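Table-clearing software still trips on the small stuff, simulation trial finds

March 29, 2024

A trial of household robot software has found that clearing groceries off a table is still hard for a machine working alone, even when the table, the groceries and the robot exist only inside a computer.

The trial was run by Prarkent, a small software testing firm, using a control program from the robotics company Estell. It covered 403 attempts at the same kind of chore: pick up a few food items from a dining table and put them in a plastic basket. The program finished the job without help in 137 of them.

"People hear a result like that and think it is either terrible or wonderful," said Tatsuya Shibata, who led the testing. "I would call it a program that can do the chore on a good day. I would not want it in my kitchen yet."

The work was done in simulation, a common step before software is moved to a real arm. A simulated table can be reset in a moment and a dropped lemon does no harm. The testers changed the positions of the items between attempts and also changed where the view came from, as the program has to pick out objects by sight.
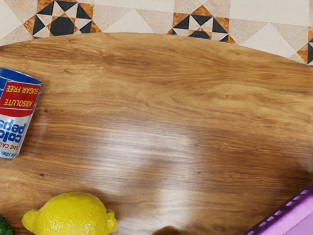
A cola can, a lemon and the corner of the purple basket on the simulated table.

Round fruit caused less trouble than the team expected. Lemons and mangoes could usually be lifted once the fingers were lined up. Cans standing upright were the easiest items of all. Cans on their sides were another matter. If the fingers came down a little off center the can rolled, and the program often went back to the place where the can had been.

The other main cause of failure was the basket. In many attempts the arm picked up an item cleanly and then let go too early, leaving the item on the rim or beside the basket. Prarkent's write-up counts those as failures, even when the item fell in afterward by luck. Estell had asked for a looser rule, and the two companies settled on the stricter one before testing began in September.

Light on the table was a smaller problem, but one that took a long time to sort out. The simulated tabletop is polished wood and it picks up a pale glare, much like a real table under a lamp. An older version of the program sometimes treated the bright patch as something to be picked up.
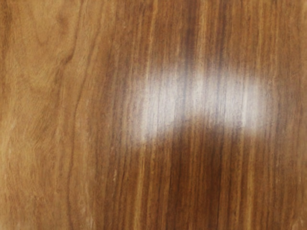 Trinh Đàm

The current version handles shine better, according to the write-up. Estell's engineers added more glossy surfaces to the material the program learns from, and attempts spoiled by glare fell to 4 in the full set. Dark objects on dark wood are now listed as the larger worry, along with items that sit partly behind other items.

Time is another open question. The average successful attempt lasted 13 minutes, much of it spent with the arm paused while the program worked out its next move. A person can clear the same items in well under a minute. Shibata said speed was not scored in this round and that he would rather see a slow arm that gets the lemon into the basket than a quick one that knocks it to the floor.

The trial also left out a good deal of what makes the chore a chore. There was no wiping down, no trip to the refrigerator, and no sorting of what should be kept from what should be thrown out. Soft packages such as bread bags were not used, and neither was glass. Nothing in the test was wet or sticky.

Stores have been following this kind of work as closely as appliance makers. Villalba, a grocery chain that paid for part of the trial, is looking at whether an arm could put stray items back in order after closing. Its managers asked for mixed groups of cans and fruit, which is what their staff tend to find left in the wrong place at the end of a shift. 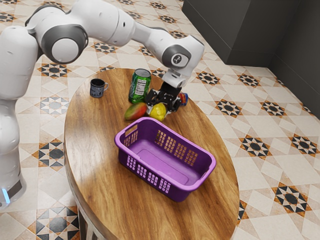 Crowded groups like that brought the success rate down. When items stood well apart, the program could take them one at a time from above. When they were close together, the gripper had to fit its fingers between neighbors, and it often pushed one item while reaching for the next. Shibata said a person solves this by nudging things apart first, a habit the program has not picked up.

Villalba has not said whether it plans to buy anything. A manager at the chain's Cukcombe store, where an early visit was made to look at shelf heights and aisle widths, said staff were interested but had more pressing needs, starting with a floor cleaner that does not get stuck under the produce stands.

Prarkent plans to repeat a smaller part of the trial with a real arm and a real table. The firm expects the results to be lower at first, as they usually are when software leaves simulation. Estell said it would release an updated version of the program before that work starts, with changes to how the arm judges the height of the basket rim.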